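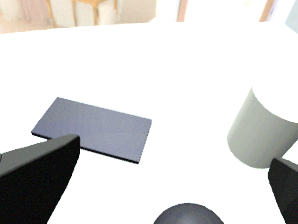
Can a robot arm clear and wipe a kitchen table yet, without somebody standing next to it?

Under tidy conditions it can do parts of the job, and for a whole messy table after dinner I would say you still need a person close by.

Home Help Forum > Appliances & Gadgets > Robots and Automation

We use cookies to remember your settings and count visits. Accept all | Manage choices

My brother-in-law wants to go halves on a tabletop arm called the Saritz. He's seen it stack plates in a sales video and now he's convinced it will clear up after his kids. The price he was quoted is $1265, plus a mounting kit. I have a bad shoulder and would love to stop carrying dishes, so I'm not against the idea, but I've been burned before by a window-cleaning gadget that lives in my closet now. Has anyone run one of these at home for longer than a weekend? I'm asking about ordinary dishes and an ordinary table. Also, does it need its own table or can it share?

Tagged: robot arms, kitchen chores, is it worth it

Houda Fawzy

I had a Dravoton arm on loan from work from February until the start of summer, so a different make, but I doubt the problems change much from one to the next.

Picking up a mug was fine. A drinking glass was fine most of the time. Flat things were where I lost patience. A dinner plate has a rim you can get a finger under, but a thin cutting board or a place mat lying flush on the table gives the gripper next to nothing to hold. Mine would close on the edge, slip, and push the thing along until it hit something else. There are tricks, like sliding it to the table edge and grabbing the part that hangs over. I got that to work with one particular board in one particular spot. Move the board and I was back at the laptop.

The other thing was light. White plates on a white table with the sun coming in gave it real trouble. I put down a dark tablecloth and it got better, but then the cloth bunched up.

I kept a log because I had to write a report. Clearing four place settings took it 27 minutes on a good evening, with me stepping in twice. I can do it in three, and I'm slow.

As for sharing the table, you can, but you'll want everyone out of reach while it moves, and that rules out half the times you'd want to use it. Ask the seller to demo it with YOUR dishes. If they say no, there's your answer.

toolroom_pete

Save your money. We have a Merrick at the shop that loads blanks all day and it's great, because every blank is the same and sits in the same tray. Your kitchen isn't a tray. Ask me again in ten years.

Meriem El Sherbiny

I'm a little less gloomy than the two above, but only a little. The videos I've seen tend to show one or two objects with plenty of space between them. Before believing any of them I'd want to know how many tries were thrown out, and whether somebody was steering by hand. Livberg, the dealer near us, told me their demo arm had done 2000 pickups. I asked how many were plates and the man went to find a colleague – never came back.

For a bad shoulder, a rolling cart gets you most of the way. Mine has a lip around the top shelf so nothing slides off, and I push it from the table to the sink with my good arm. I know it isn't what you asked.

If you do go ahead, get the return terms in writing and check who pays the freight, as these things are heavy once they're boxed up with the base.

Filed under: Kitchen, Robots, Buying Advice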